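Workshop Tips – keeping a two-arm bench cell happy

Quick ones from our Gesura bench, mostly learned the hard way. Colour of the bolts varies, sizes don't.

Frame first. Go round every corner bracket with the hex key before you touch the arms. If the frame's moved, your calibration's rubbish and you'll chase it all arvo. Black extrusion hides a gap so run a fingernail along the join.

Cables next. Bundle them along the arm but leave slack at the wrist – bend it right over by hand, power off, and watch for anything going tight. Replace zip ties when they go chalky. Velcro's better.
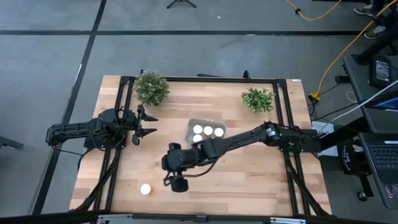
Both arms over the bench, tray and white rounds out for a pick check.

Grippers. Wipe the fingers with metho, let them dry, then open and close 24 times before you trust the zero. One side lagging? Usualy the servo horn screw. Dab of threadlocker, the blue stuff, not red!!

Timber top: damp cloth only. Spray cleaner leaves a film and the tray creeps on it. Bit of grippy shelf liner underneath fixes that, any supermarket.

Write your home position on masking tape and stick it to the frame. Ours is 2904 on the left shoulder, 2993 on the right. Saves digging thru the laptop when someone's reset it.

Spares – keep 5 finger screws in a jar. Dallent ones fit, the Besska ones are a hair too long and bottom out.

Fans get the vacuum brush in October, before it warms up. More when I get a minute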